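Clubs should sell the sleeve, but they should sell it for longer

When Oten announced its new sleeve sponsor in September, the reaction among supporters split the usual way. Half of them wanted to know how much the deal was worth and the other half wanted the shirt left alone. I don't have a strong view on the patch itself. It is small, it is white, and after 15 minutes of a match you stop seeing it. My complaint is with the length of the contract.

Tallitz, the firm on the sleeve, has signed for one season. The sponsor before it also signed for one season. Oten has now had 6 sleeve partners in 6 years, and I doubt many people in the main stand could name more than 2 of them. I tried it on my neighbor Gilang Santoso, who has held a season ticket since he was a boy, and he got one right and then guessed a bank.

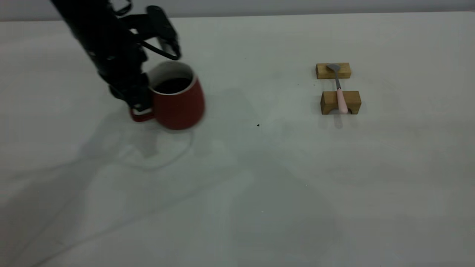
What looks like coffee in a red mug, with a black gripper at the handle.

A short deal looks smart on paper. If the team wins, the price goes up next summer, and the club is free to take a better offer. Katsuhiko Yoshida, who used to sell advertising boards for a second division side, made this case to me at some length. He thinks a club that locks itself in for four years is leaving money on the table.

He may be right about a club that is climbing. Oten isn't climbing. It has finished in the middle of the table for most of the last decade, and each summer the commercial staff go back to the market with the same league position and a slightly older squad. They spend months finding a buyer, then they spend more months changing the website, the ticket stock and the kids' shirts. The cost of all that never shows up in the press release.

Supporters pay as well. An adult shirt is out of date in ten months. Parents notice this more than anyone. A replica with last year's sponsor on the arm goes to the discount rail even if nothing else on it has changed.

Miyazaki does it better. The club there has kept Disell on its sleeve through a relegation and a promotion. The money was less than it could have been in the good year and more than it should have been in the bad one. The company also pays for 200 seats a match for local schools, and people in the town know who is paying. Kazue Imai, who runs a supporters' newsletter there, told me her readers would complain if the name came off.
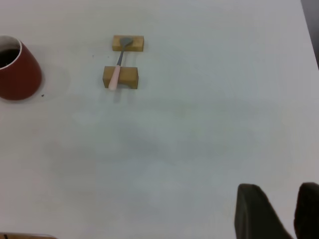

Red mug on a white tabletop.

I would like to see Oten offer the sleeve for three years at a fixed price, with a modest bonus for reaching a cup semifinal. It should ask the buyer to put something into the youth teams, and it should print that in the contract summary that members receive. If Tallitz wants to extend on those terms, fine. If not, there are local businesses that have never been asked because the club only talks to agencies.

None of this would buy a striker. It would give the club a known sum to plan around, and it would let a family get a second season out of a shirt.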